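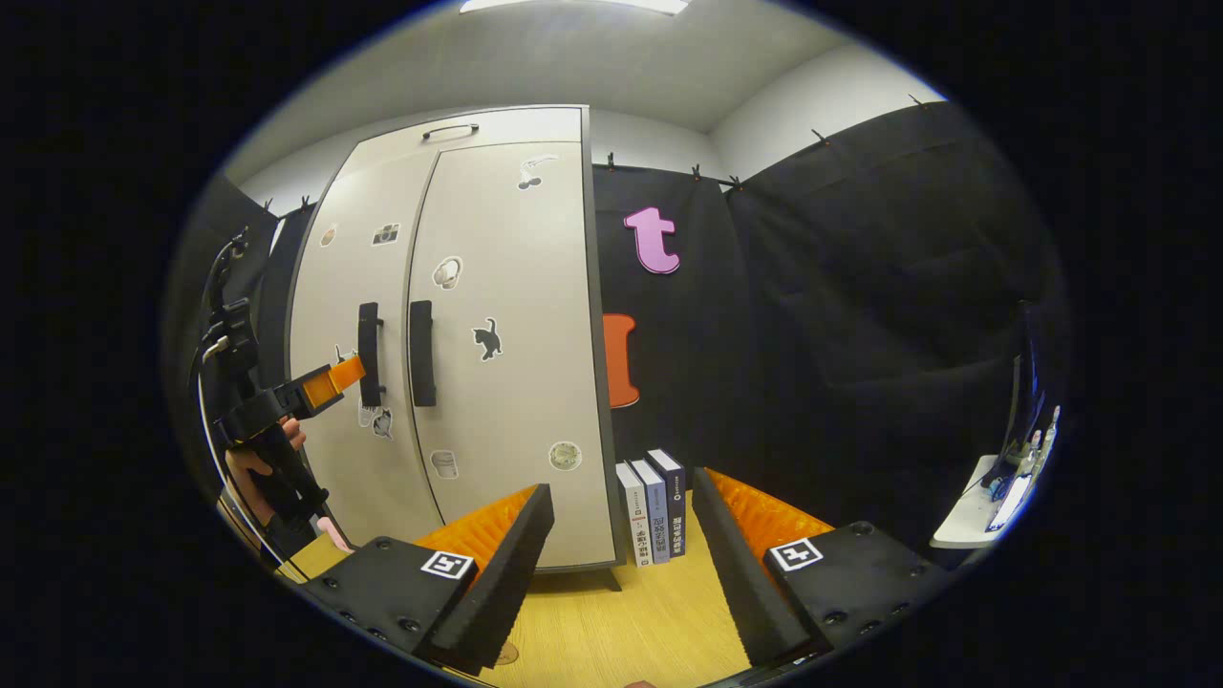

289

Chapter 6
Showing the Task by Hand

Before a robot can put a book away, someone has to show it how. This chapter is about the showing. Two ways to do it - you drive the arm from a distance, or you pick up a gripper yourself and do the job with no arm at all. We start with the second. Cheaper, faster, easier to get wrong.

A hand-held gripper has two fingers, a grip and a camera that looks out past the fingers. The square markers on the base blocks are there so software can work out how far apart the fingers are, image by image. Soft ridged pads, orange on this pair, help teh fingers hold on to things.

Cabinets come up a lot in what follows. Doors, bar handles, books at floor level. Ordinary stuff, and hard - a door swings on an arc and your wrist has to follow it. Watch your own wrist next time.

Some rules before the first lab. Move slower than feels natural. Keep your free hand out of the way. Start every demonstration from the same kind of pose, and dont stop halfway to fix a mistake, finish it and mark it bad.

How many demonstrations? Wanpen Phromma's group on the Rana project used 200 for one door task, and threw out plenty. We return to her numbers on page 297.

Remote control is section 6.2. Read 6.1 first, even if you already have an arm in the lab.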